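Fitzgerald Storage Services > Working here > Current vacancies > Storage Network Engineer

Storage Network Engineer, Cusholm

Full time, permanent, on site four days out of five. Reports to Ita Dolan, Head of Infrastructure.

We look after disk arrays and tape libraries for people who would prefer never to think about them. Our customers are mostly hospitals, councils and a couple of building societies, and the highest praise any of them has given us is forgetting to invite us to meetings.

We run two data halls, one at Cusholm and a smaller one at Drongate, joined by a pair of leased fibres that take different routes and, according to the map, only share a trench for the last bit. Between the two sites there are 3,496 switch ports. A fair number of them are labelled. You would be joining a team of six, replacing a colleague who has gone off to run a campsite and sounds far too happy about it.

What you'd be doing

Most of the job is zoning, patching, firmware and capacity reports. You will move the last of our older arrays on to the new fabric, a piece of work we call Prallside and which was due to finish in July. It will now finish in a July. There are 90 hosts still to move, and each has an owner who can only spare it at two in the morning.

You will also take a turn on call, one week in six. A normal week brings a call or two. A bad week brings the chiller at Drongate, which is not a storage device but rings us anyway.

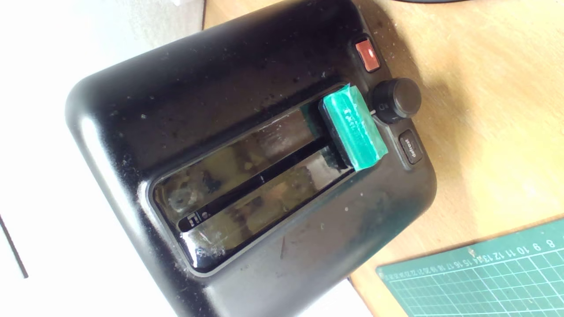
The rest is paperwork. Every change gets a written plan, a way back, and a second pair of eyes before anyone touches a cable. New starters find this slow. Then they pull the wrong fibre once and become very fond of it.

What we need from you

You should have run a Fibre Channel network that other people depended on, and be able to tell us about the day it went wrong. We would like you to be at ease with zoning, multipathing and reading switch logs without a search engine open in the next window. Some scripting is needed - Python for choice, though we have inherited enough Perl to keep an enthusiast busy until retirement.

You'll need to write plain English. Our customers read our incident reports, and one of them sends back corrections.

A degree is fine. So is no degree. Certificates are welcome but we won't count them. You must be able to lift a disk shelf with one other person and hold a driving licence, as the bus to Drongate is more of a rumour.

What you get

A salary that we'll tell you at the first phone call, before you've ironed anything. There are 28 days' leave plus bank holidays, a proper pension, and an on-call payment whether the phone rings or not. We pay for one training course a year and don't ask you to sign anything promising to stay. Parking is free and muddy.

How to apply

Send a CV and a short covering letter to Ita Dolan, quoting reference 715. Two pages is plenty for the CV. In the letter, please tell us about a fault you found that other people had given up on, and how long it took you. Long answers to the second part will not be held against you.

There are two interviews. The first is by phone and lasts half an hour. The second is at Cusholm and includes a practical task on a real switch, with a real fault that we put there on purpose. Everyone who applies gets an answer within 14 days, including those we turn down.

No agencies, please. We do mean it, and Ita keeps a list.

Contact: Vacancies desk, Fitzgerald Storage Services, Cusholm | © Fitzgerald Storage Services | Back to top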